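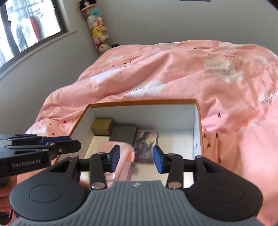 The booking came in at ten past four as 436 cartons of pump seals, Sudamberg to Watkins, by road and short sea, delivery within four days. Gediminas Pärn gave it a file number and opened the carrier screen.

Stindero Forwarding used three hauliers on that lane. The first had no trailers until the following week. The second quoted for a full load only. The third was Perkent, which had space in a groupage trailer leaving at six the next morning and wanted the weight and cube by five.

He sent the weight and cube. The confirmation arrived at eleven minutes to five with a collection reference and a line in red stating that goods not on the dock by 05.30 would be left behind and charged as carried.

The shipper's packing list gave 600 cartons. The commercial invoice gave 436. Pärn read both documents again from the top. The gross weight was the same on each, and it matched the booking. He divided it by both carton counts. One answer was close to the unit weight on the product sheet and the other was not, but the product sheet was two years old and marked as superseded.

He rang the shipper. The export office had closed at half past four. A recorded voice gave a number for urgent matters, and the number for urgent matters was the warehouse.

"Probert."

"Stindero, customs desk. I have your file for Watkins. I need the carton count."

"It's on the packing list."

"The packing list says 600. The invoice says 436."

There was a noise of paper, then of a door. Berwyn Probert had run the outbound bay at Sudamberg for as long as Pärn had been on the desk, and they had never met. Pärn knew his handwriting from the tally sheets. He made his sevens with a bar and his fours open at the top, and once, on a delivery note for valve bodies, he had written "one short, will send" and had sent it.

"Six hundred was the order," Probert said. "The order was cut. Someone's printed the list off the order."

"Can you reissue it?"

"I can't. It comes off the system and the system's the office. I can give you a tally."

"Signed?"

"Signed and timed."

Pärn considered this. A signed tally from the bay was evidence of what was on the pallets. It was not a packing list. The export declaration needed the number of packages, the gross mass and a description, and it needed a supporting document that agreed with all three. The procedure manual said that where documents conflicted the entry was to be held pending written clarification from the exporter. It did not say whether a warehouse was the exporter. Section nine dealt with authority to amend and referred the reader to section four, and section four was headed Reserved.

"How many pallets?" he said.

"Nine. Eight full and a part."

"What's a full one?"

"Fifty."

"That's four hundred and a part pallet of thirty-six."

"It is."

"Could the part pallet be seen by someone else before you sign?"

"There's only me here till ten," Probert said. "I'll do it twice."

He rang off. Pärn keyed the entry as far as box six and saved it as a draft. The status showed amber. On the other side of the office the lights went out in sections, as they did at half past five if no one crossed the floor. He got up, crossed the floor and came back.

At six he telephoned Watkins. The consignee's buyer was still at her desk and told him that the line would stop without the seals. He asked when. She said it had been due to stop that afternoon and they had slowed it down. He asked whether she would accept the goods against an invoice and a tally. She said she would accept them against a bus ticket. He wrote in the file notes: Consignee content to receive on invoice and tally, by phone, 18.04.

Perkent sent an automatic reminder at seven. The collection was open. The vehicle was assigned. The movement reference field was blank and would be treated as not ready after midnight.

At 19.20 the tally came through, scanned slightly crooked. There were nine rows. Probert had written the pallet numbers down the left and the cartons down the right, and beside each figure was a second figure in a different pen. Eight rows read fifty and fifty. The ninth read thirty-six and thirty-five.

Pärn rang.

"I know," Probert said. "I've got one I don't like. It's crushed at a corner and the tape's been cut. I counted it the first time and the second time I didn't."

"Is it full?"

"It weighs light. Not by much."

"Then it's a carton."

"It's a carton. What I'm asking is whether you want it to go."

It was a fair question and it belonged to the shipper. If the carton went, the papers would agree and Watkins would have a claim for a damaged package. If it stayed, the invoice would be wrong by one, the entry would have to be made on a figure that no printed document supported, and the gross weight would need changing on all of them. Pärn's instructions covered neither case. He looked up the cargo terms. There was a clause on packages tendered in apparent bad order, which required the forwarder to note the fact and allowed him to carry on.

"Send it," he said. "Put it on top, on its own, and mark it. I'll clause the consignment note. One carton crushed at corner, retaped by shipper, contents not checked."

"They're going to ask who retaped it."

"Who did?"

"I'm about to," said Probert.

The second tally arrived at eight with both columns in agreement and a line underneath in the same hand, giving the time and the width of the tape. Pärn attached it to the entry behind the invoice. He typed an explanation of the superseded packing list into the remarks box, which held 500 characters and stopped him in the middle of a word. He took out both adjectives and the phrase "as discussed". It now came to 497, or so the counter said.

He submitted at 20.14. The status went from amber to grey. Grey meant received. Green meant released, and could take a minute or the night. He washed his cup, answered an enquiry about demurrage on another file, and sent Perkent the reference with the release to follow.

At 21.50 it was still grey. The telephone rang.

"I'm off at ten," Probert said. "They're wrapped and on the dock. Do I leave the door sheet saying go or saying wait?"

Pärn refreshed the screen, and then refreshed it again.

"Say go," he said. "I'll ring the driver if it isn't."

"Right." There was the sound of the pen. "What's the name for the sheet? I've only ever had you down as customs desk."

Pärn spelled it for him, including the two dots.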